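Unit Prices Should Be Set in One Unit and One Type Size
Print this page | E-mail this article

Shelf labels in most grocery stores carry two numbers. The larger one is the price of the package. The smaller one, usually tucked into a corner, is the unit price: the cost per ounce, per pound, per quart or per hundred count. The second number is the only one that allows a comparison between packages of different sizes, and it is the one that receives the least care.

My position is that a unit price should be expressed in a single unit for each product category, chosen once and applied to every package in that category, and that it should be printed at no less than half the height of the package price. Both requirements are cheap. The first is mostly a matter of database maintenance.

Consider how the present arrangement works. I spent two afternoons at the Mudetti store nearest my house and copied down 129 shelf labels from the condiment, oil and canned goods aisles. On 71 of them, the unit price could be compared directly with that of the product beside it. On the rest, the adjoining label used a different unit, or left the unit price blank. One size of mustard was priced per ounce and the next size per pound. Olive oil was priced per fluid ounce in bottles and per quart in cans. A shopper can convert these figures, but the label exists so that the shopper does not have to.

The mixed units come from the way product records are created. A supplier submits an item with a net content and a unit of measure. If the store's system accepts that unit as given, the label inherits it. Two suppliers describing the same kind of sauce, one by weight and one by volume, will generate two labels that cannot be reconciled without knowing the density of the sauce. Ketchup is a good test case. It is thick enough that a fluid ounce of it weighs more than an ounce, and a shopper who treats the two as equal will misjudge the cheaper bottle whenever the prices are close.

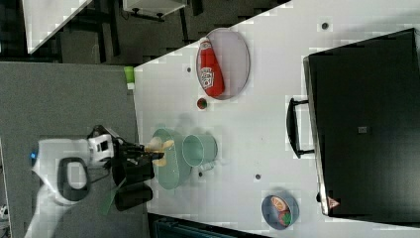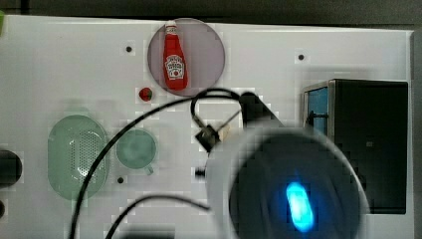

Ketchup in a bottle, a product that should be priced by weight on every shelf label.

Weight is the better unit for anything that pours slowly. It does not change with trapped air or temperature, and it is the basis on which most such products are filled. Volume should be kept for drinks, cooking oils, vinegar and other thin liquids. Count should be kept for items used one at a time, such as trash bags and coffee filters. Paper towels should be priced by area, never by roll, as a roll has no fixed length.

The usual objection is cost. Store operators say that relabeling an entire chain is a large job, and it would be if done in one night. It need not be. Labels are replaced whenever a price changes, and a corrected unit field would reach most of the shelf through ordinary turnover. Joveo, the regional chain that switched to electronic labels in June, could make the change without printing anything. Its labels now show the package price in large dark figures and the unit price in a gray so light that I had to tilt my head to read it. Better equipment has produced a worse label.

A second objection is that shoppers ignore unit prices. Some do. I would expect use to be low for a number printed in tiny type in inconsistent units, and low use under those conditions says little about use under better ones. Ondieki Foods, a small store with hand-lettered signs, writes the price per pound directly under the package price in the same marker. I have stood in its rice aisle and heard customers read the second number aloud to each other.

A third objection deserves more respect. Unit prices say nothing about quality or waste. The large jar is no bargain if half of it spoils, and concentrated detergent looks expensive per ounce when it is cheap per load. This is an argument for choosing the unit carefully, and in the case of detergent for using loads under a standard test. It does not support leaving the unit to whatever the supplier typed into a form.

Sale tags need the same treatment. At present a sale tag often covers the regular label, unit price included, so that the comparison disappears during the week in which it matters most. A 50-cent discount on a small bottle may still leave it more expensive per ounce than the large bottle next to it at full price. Any tag that states a new package price should state the new unit price, in the same unit as before, and multiple-purchase offers should show the unit price both with and without the offer.

A state rule covering these points could be written on one page: a table of categories and units, a minimum type height, a minimum contrast, and a sentence about sale tags.

Contact the Dridel Review | Copyright Dridel Review. All rights reserved. | Back to top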